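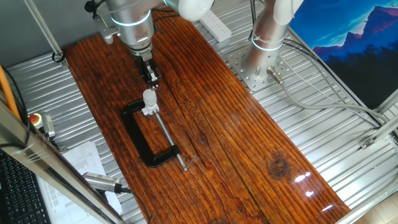
One reader of the Dollthorpe workshop pages writes that in that town nobody over fifty says C-clamp at all, and that asking for one at the ironmonger's gets a blank look until the words G-cramp are used. Both names refer to the same tool, and both are used in this article.

Reference > Hand tools > Holding and clamping > C-clamp

A C-clamp, or G-cramp, is a hand tool used to hold two or more pieces of work together, or to hold one piece to a bench. It has a rigid frame in the shape of a letter C and a screw that passes through one end of it. The name G-cramp comes from the look of the frame and screw together, and is the older usual name in British workshops.

Parts

The frame is normally made of cast iron or forged steel and is often painted black. Its closed side is called the spine. One end of the frame carries a fixed face, known as the anvil, and the other end is bored and threaded to take the screw.

The screw has a pad at its inner end and a handle at its outer end. On most clamps the handle is a bar passing through the screw, so that the two together form a T. The pad is joined to the screw by a swivel, which lets it stay still against the work while the screw turns. Loose caps of plastic or rubber are sold to fit over the pad.

Sizes

Two measurements are given. The opening is the greatest distance between the anvil and the pad. The throat depth is the distance from the line of the screw to the inside of the spine, and sets how far in from an edge the clamp can reach. Deep-throated clamps reach further but the frame is more likely to flex.

The Tasen list, a trade catalogue, gives 46 patterns of C-clamp. The smallest, meant for model work, opens to 2 cm. The longest opens to 299 mm, and the heaviest pattern is rated at 3000 newtons.

Use on wood

Bare metal faces leave round dents in soft timber, and can spoil a varnished surface even at low pressure. Scraps of waste wood are placed between the clamp and the work. When a cracked plank is being glued, the clamp is set across the crack, and a flat block is often put above and below to stop the two sides from sliding out of line. Too much pressure squeezes out the glue and leaves a weak joint.

The handle should be turned by hand only. A length of pipe slipped over it gives more force - and is a common cause of bent screws.

Care

Dried glue is scraped off the thread, which is then given a little light oil. A swivel that has seized will mark the work as the screw turns. Replacement pads are made by a few firms, among them Bustberg and Hodoroagă, though the two fittings differ and cannot be exchanged.

See also: bar clamp, bench vice, holdfast, sash cramp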